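Posted in: Shop Notes, Robots

Two evenings on the cell this week, and my back knows it. We've named this one Narkwood (the last was Watkins, may it rest) and its whole job is taking old desktop towers apart and putting them back together. I look after the dull end – fingers, fixtures, cables, the wrist camera.

The worst part is teaching the approach points. Memory is easy, you come straight down. Drives are another story, with all those cables lying across the place you want your fingertips! I jog in slowly, save the point, back out, do it again, and by point 21 I'm talking to the pendant.
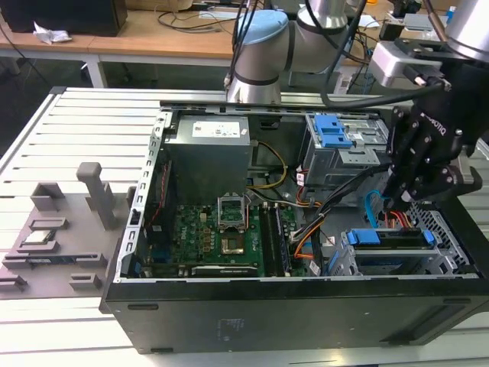
Case open on the slotted table, gripper in over the cables.

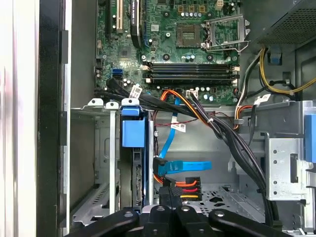
I've dropped the approach speed near the drive cage and moved the safe height up a bit, so the fingers clear the case wall before the wrist turns. Next is the touch-off routine, then the bolts on the gripper mount, which I check every 5 hours of running (yes, I keep a list). The cycle counter says 2975 and I'd like a clean bill of health before May.

If you run something similar, tell me how you handle loose cables. I'm all ears.

Comments (2)

Gumaro Meléndez: We tie ours back first. Saves a lot of re-teaching.

skadia_fan: How often do you redo the camera calibration?

Back to top | Contact | © Ternano Workshop Blog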